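About us

Hi, I'm Sixten! Cengiz Avcı and I started Kostari in 2021, in the back half of a print shop, and we still build and fix grippers there – mostly hand-held ones, plus a few for the arms at Hodeck.

People ask about our worst day, so let's get it over with. One Thursday a finger pad let go on cycle 108 of a bowl pickup test and dropped bits all over the bench. No one was hurt, but we'd signed off on that glue joint ourselves (ouch). We pulled both units we had out on loan and called the customers before lunch. Now every pair of fingers gets looked over before a run, and a torn edge means we stop and swap. 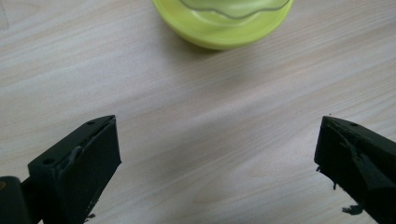 Frayed edge on the right finger, lumpy seam on the left. Back to the bench!

Got a gripper that's shedding? Come by and bring the pieces too – Cengiz loves the pieces.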